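From: Devendra Singhal
To: joscombe-papercraft list
Date: Sun 26 September
Subject: Re: [papercraft] Lining drawers and covering boards – what size to cut

Thanks for the replies on the lining question. I've left Jultel's cutting notes out of this one as they went around last week and everyone should have them. If you don't, ask and I'll send them on.

The earlier message I'm answering is this one, trimmed a bit:

> I've got the map drawers from the Gindus office to line, 11 of them,
> and I'm not keen on gluing anything down. Last time I used paste and
> the paper cockled all along the back edge. Do people cut to the exact
> size of the drawer or leave a bit to turn up? And is it worth buying
> the heavy sheets from Chaudhary, or will ordinary cartridge do? I
> have a fair bit of cartridge left over from the November sale.
>
> Also, where do you do your cutting? My kitchen table is too small
> once the sheet is opened out and I end up with half of it hanging
> over the side.

I'll take these in order.

Exact size or turned up: I cut two millimetres under on each side and don't turn anything up. A turned edge looks good for a month and then the fold starts to lift and catches on whatever you put in the drawer. If the drawer has rough sides you might want the turn-up anyway, in which case score it with a bone folder against a steel ruler first. Don't try to crease it inside the drawer with your thumbs. I did the first two that way and had to throw both out.

Measure every drawer separately. They look the same and they aren't. Mine differed by up to 21 millimetres front to back, and I only found out after I'd cut a stack to one measurement. Now I pencil the drawer number on the underside of each sheet, back left corner, and a small arrow for the front.

Glue: I don't use any. A sheet that fits properly will sit there on its own. If it slides, four small squares of double-sided tape in the corners are enough, and you can get them off later without taking the varnish with them. Paste will cockle on anything that size unless you can press the whole sheet at once, and I don't know anyone at Joscombe with a press that big.

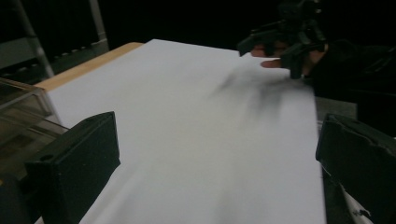 Cartridge or the heavy sheets: cartridge is fine for drawers that hold clothes or linen, but for maps I'd go heavier. The main trouble with big sheets of any weight is getting them to lie flat before you cut. Open them the day before and leave them on the table with a board on top, with a few books along the sides if the board is small. Check the near edge before you put the ruler down, as that's where a curl gets missed – in the picture most of the white is nice and flat but there's a little curled strip down in the bottom right corner, and if you measure from an edge that's bent up your line will be out by the time you reach the other end. Roll it gently the opposite way around a cardboard tube, let it go, and check again. Twice is usually enough. Don't iron it, whatever the library book says.

Where to cut: I don't have a big table either. I put a sheet of MDF across two trestles in the garage and it lives behind the freezer the rest of the time. It needs to be bigger than the paper by a hand's width on at least two sides so you've got somewhere to lean. If you have to use the kitchen table, let the spare hang off the side away from you and rest it on the back of a chair at the same height. Paper left to hang will put a soft crease right where the table ends and you won't get it out.

Use a fresh blade for each drawer. That sounds wasteful but heavy paper dulls them fast, and a dull blade drags the last few centimetres and leaves a furry corner. Make two light passes and keep your weight on the ruler. Cut the long sides first.

On cost, the last pack I bought from Chaudhary was $124 delivered, and I've still got sheets left from it. Joscombe members can split a pack if three or four people want in, so reply on the list if you're interested and I'll add up the numbers before I order. I won't be ordering just for myself this year.

One more thing about the colour. The white looks different from one batch to the next, some a bit greyer than others. For drawers it doesn't matter at all. For the covered boards it does, so if you're doing a set, cut all of them from the one pack and keep the offcuts for patching.

I'll bring the long steel ruler and the spare trestles to the next meeting. Whoever has the bone folder with the tape on the handle, could you please bring it back as well.

Devendra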